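Friday, March 11, 2011

Glove and cloth sort, work table. Carried over from the December list, where it sat under "soft goods" with no owner.

Cleared the table down to bare wood first. The Dallberg samples went back on the shelf in their sleeves, still in order. The roll of 247 mm backing paper is too long for that shelf, so it's standing in the corner by the door for now.

Pink basin with the gray rim goes on the left, soft things on the right. Tried it the other way round last time and kept reaching across myself. Leave a gap between the basin and the table edge, or it gets knocked by anyone walking past.

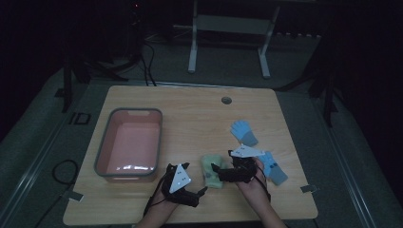
## Order for putting away

1. Mint-green piece first. It won't stay flat, so put it at the bottom of the basin and let the rest hold it down.
2. Light blue gloves next, gray cuffs toward the notched handle. Fingers straight, no folding.
3. Anything with a Stetari label goes in the drawer and stays out of the basin.

## Notes

- Glove cuffs catch on each other if they go in as a bundle. One at a time is quicker.
- Basin weighs 356 g empty on the bench scale. Wrote it on tape underneath.
- Daven order is short again. Reorder number ends in 956, see the inside cover of the old book.
- Abou Jaoude catalog has a shallower basin, 8 cm deep. Might suit the cloths better. Check the price before asking.

To do: second drawer, same method. Find the lid for the gray tub.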